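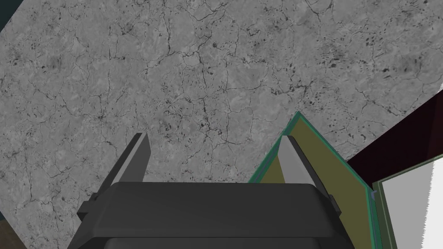

Clearing the counter, July numbers

I have been running the same chore in simulation for 3 months now: pick up what is on the counter, put it in the cabinet, close the door. It is a chore a bored ten-year-old can do while talking. I wanted a figure for how far a two-finger gripper is from that.

The current build did 1,140 episodes. 767 ended with the item inside and the door shut. That is a 67 percent success rate, up from 58 in the previous build, and I don't trust all of the gain. Kheri Kinyua went through the logs and found that the success check accepts a door left slightly ajar. The tolerance is now tighter and the batch is queued again.

Grasping is the part that improved. With parallel fingers and a known object, the approach is mostly a matter of getting the wrist angle right before descending. Cups are fine. Boxes are fine if they are narrower than the opening. Flat things are still bad: a lid lying on stone gives the fingertips nothing to get under, and the policy tends to push it along until it reaches an edge. Sometimes that works, and it gets scored as a success, which I have left alone.

Doors are the expensive part. The hand has to hold the panel and follow an arc around a hinge it has only estimated. If the estimate is off by a centimeter, the fingers either slip or load up until the controller stops. Most of the failed episodes end there, with the item never picked up at all.

I also swapped the surface textures. Cracked gray stone cost 6 points against plain white, all of it from the wrist view. The Bradden texture pack has worse ones, and those are next.

So, can it do the chore? In simulation, two times out of three, slowly, with objects it has seen before. A real kitchen adds wet plates, glare and a door that sticks. I would not let it near glassware. I would let it put away cereal boxes if somebody else opened the cabinet first, and that is the configuration I plan to try on the bench arm once the rerun finishes.

Logs and the corrected success check will go up with the next post.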